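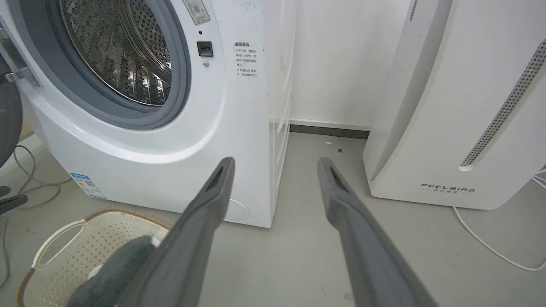
Fukov home arm kit — is the two-finger gripper good enough for laundry?

Posted Saturday, July 31, 2021

I'm looking at the Fukov arm kit with the standard gripper, $2491 from Cardoso. I want it to take items out of a basket and put them in a front loader. Mostly towels, sometimes a stuffed toy. The seller also lists softer Fovgate fingers for $104. Do I need those from the start, or can I add them later?

Bellmont_Basement
Start with the standard fingers. They do fine on plush and thick towels as long as you set the closing force low and come in from above with the fingers open wide. Fuzzy things squash down under the tips, so the width reading comes out smaller than the toy looks.

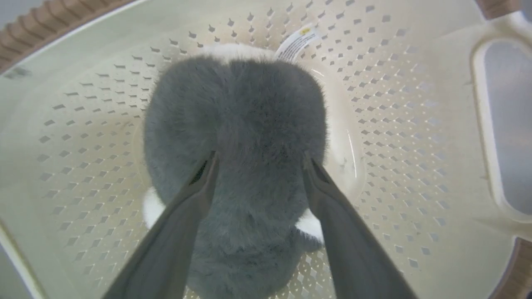 Thin stuff is harder. Socks lying flat on the bottom of a basket took me 6 tries some days, and a basket with holes in it is worse — the fingertips catch. I bought the Fovgate set in April and it helped with socks, not much with anything else. They bolt on in a few minutes, so you can wait.

dryer_side
Too much money. Mine was $729 used and it does the same job. Check the wrist cable before you pay.

gasket42
Ask Cardoso if the wrist camera is included. On my order it was a separate line.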